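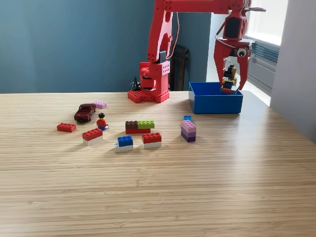
A reader of the last version wrote in to ask whether the jokes had been cleaned up before they went into the collection, and if so, could we please put the spelling mistakes back. They were never taken out! A forwarded joke with its typos fixed reads like something else altogether, and half the pleasure of this material is seeing the same "definately" travel from one inbox to the next.

Search this project Search

Cinidon: a collection of forwarded email jokes
README and data card, version 3
Last updated 31/08/2021

What this is

Cinidon is a text collection of 400 joke emails, the kind that used to land in everybody's inbox with six rows of arrows down the left side and a plea to send it on to 10 friends before midnight. If you had an office job in those days you will remember them (and you probably remember the coworker they came from, too). There are lawyer jokes, computer help desk jokes, lists of silly answers children gave in school, fake warnings about viruses, and a good many poems about turning forty.

I started saving mine in a folder called "misc" and simply never stopped. Later on, people from two mailing lists, one in Pornia and one in Brudow, were kind enough to send me theirs, and the whole thing grew from there.

What's in the files

Each joke is one plain text file, with a matching line in index.csv. The columns are:

- id: a short code, never reused, even when a joke is withdrawn
- source: pornia, brudow or own
- kind: list, story, poem, warning or other
- arrows: the deepest level of forwarding marks in the message
- chain: yes or no, for whether it asks to be passed on
- parent: the id of an older copy, where we feel fairly sure of one

Of the total, 300 have a kind that two readers agreed on. The rest are marked "other" for now, and I would be very glad of help with them -- it's pleasant work for a rainy evening, and you get to laugh a little. 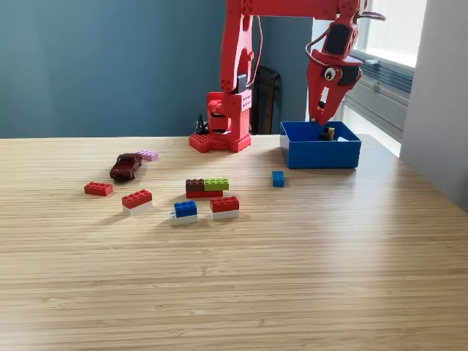 The parent column deserves a word of caution, as it's the one people get most excited about. It is tempting to read it as a family tree, with one first joke at the top and all its children below. What it really records is a guess, made by reading two messages side by side and looking for shared mistakes. Where a line had been dropped from one copy, we took the fuller copy to be the older one. That rule is wrong some of the time, as people loved adding a punch line of their own at the bottom.

What we removed

Names, street addresses, phone numbers and email addresses are gone, along with the long signatures and the stern legal notices at the foot of office mail. Each one is replaced with a tag in square brackets, such as [NAME] or [OFFICE NOTICE]. If you find something personal that slipped past us, please write, and we'll take the file down first and talk about it afterward.

Attachments are not included either. This is a shame for the dancing animals, but their makers are nearly impossible to trace.

Things to keep in mind

Plenty of these jokes are unkind, about wives, husbands, bosses, blondes and whole countries. They are kept as they were sent. The set also leans heavily toward people with desk jobs, and nearly everything is in English, apart from a small group in the Brudow files that came with its own translations. Please don't treat it as a fair sample of what a whole generation found funny!
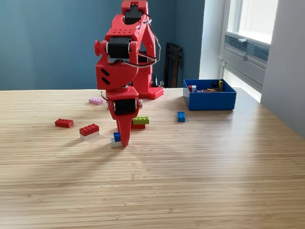
Red 3D-printed arm on a light wooden tabletop.

Changes in this version

- Added the chain column, after a long back-and-forth about whether "pass it on if you like" counts (it does)
- Merged duplicate copies from the Pornia list that differed only in line breaks
- Fixed the apostrophes, which had turned into question marks in January
- Reading script renamed to demirtaş.py, with a copy saved as demirtas.py for systems that dislike the cedilla

Using and sharing

You may use the index and the tags for anything you like, with a mention of Cinidon. The jokes themselves belong to whoever wrote them, and I don't expect we'll ever know who that was. If one of them is yours, do get in touch. I'd love to hear how it went out into the world, and I have a question or two about the one with the parrot.

Contact | © 2021 Cinidon | Back to top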